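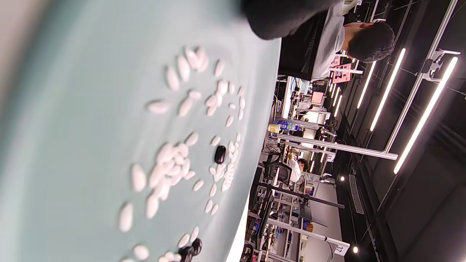

Lejla Gashi wrote:
I'd be looking at the finger pads before I touched anything in the software, Yutong. Small smooth pieces are the first thing a tired pad lets go of, and you can waste a lovely long afternoon on calibration while the rubber sits there all shiny and hard. Ask me how I know!

Yutong Tang wrote:
Thanks Lejla, and sorry for starting the thread in such a rush. Let me fill in the rest. This is the tabletop cell we call Casa, with the Jirer two-finger gripper, and the job is picking up little oval pieces off a pale green top, mostly white with the odd black one. It ran happily all through March. Now it closes on a white one, lifts, and the piece squirts out sideways like a watermelon seed. Black ones are fine, or at least fine enough that I haven't been cross about them. The pads are the Wuisan soft ones, and the log says they've done 3,000 closes, which didn't sound like a lot to me but I'm happy to be told off.

Mirko Longo wrote:
If black is fine and white isn't, I can't see how it's the pads. The pads don't know what colour they're holding. You've got a pale piece on a pale top with strip lights overhead, and I'd bet the edge of the piece is being found a bit off to one side. Grab an oval off centre and out it goes. Have a look at your exposure first, then whether anyone has moved the lights or the table.

Lejla Gashi wrote:
Fair point, Mirko, but 3,000 is plenty for the soft ones on our cell. Ours start slipping well before that if they don't get wiped down. Do they get wiped down, Yutong?

Yutong Tang wrote:
Er, they get wiped down when I remember. So, not since March I think.

Sigrún Norðdahl wrote:
I look after a very similar setup and I'd do both, but in an order, otherwise you won't know which one fixed it. Power the gripper off and let it go limp. Take the pads off and bend each one back between thumb and finger. If you see fine cracks along the crease, bin it. If it's only glazed, a lint-free cloth with a little isopropyl, then leave it alone for 15 minutes before refitting. People skip the waiting and then wonder why it's slippery. Refit, nip the screws up evenly (the short ones go at the tip, the long ones bottom out if you put them there – I've stripped one that way), and re-zero the gripper with the fingers touching and nothing between them. Check your full opening after that too. Ours should read 44 mm and it drifts when the zero is out.

Only after all that would I go near the camera.

Mirko Longo wrote:
I'd still do the camera first, it takes no tools. But I won't die on that hill.

Mingxuan Yu wrote:
Can I put in a word for the way the pieces are laid out? When they're heaped up, one finger comes down on a neighbour and the grip is crooked before it has even closed. We spread ours by hand between runs so there's a bit of bare table showing, and it made more difference for us than new pads did. Doesn't take long and it's quite soothing.

Yutong Tang wrote:
Righto, I've read all of this twice, with a cup of tea. Pads are off, wiped and back on. One had a crack so it got replaced, and I put a new one on the other side as well to keep them matched. Full opening was out by more than I'd like to admit. It's on 44 now. I'm still sorting out the spreading part, and I keep wanting to sweep everything together, which I gather is the opposite of what Mingxuan does.

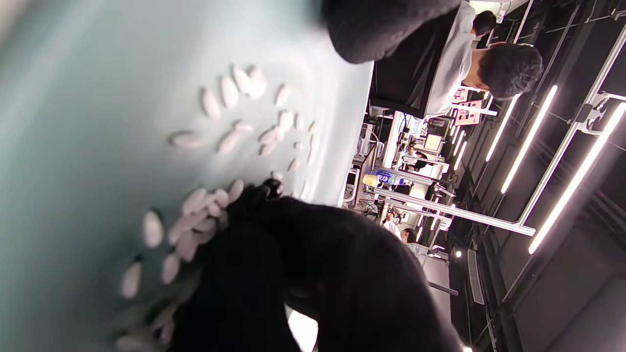 Sigrún Norðdahl wrote:
Spreading is worth doing, but please don't let it hide a gripper fault. A well-kept pair of fingers ought to manage a piece with one close neighbour. I'd run it on well-spaced pieces first, and once that's clean, let them bunch up a bit and see where it starts dropping them. Then you've got something to compare against next month.

Mingxuan Yu wrote:
I don't quite agree, if the real job never has them in a heap then why test for it? But I can see the use of it for knowing when the pads are going off.

Yutong Tang wrote:
Update, April 13, 2018. I ran about 300 picks on spaced-out pieces and the squirting has mostly gone away. Mirko, you weren't wrong either! There's still the occasional white one it takes off centre, and dropping the exposure a touch helped with those. I've taped a note to the Casa bench with Sigrún's order of doing things, screws and all.

Lejla Gashi wrote:
Lovely. Put the pad date on that note as well. And does anyone know if Prodberg still sells the Wuisan pads in pairs? I could only find the big packs last time I looked.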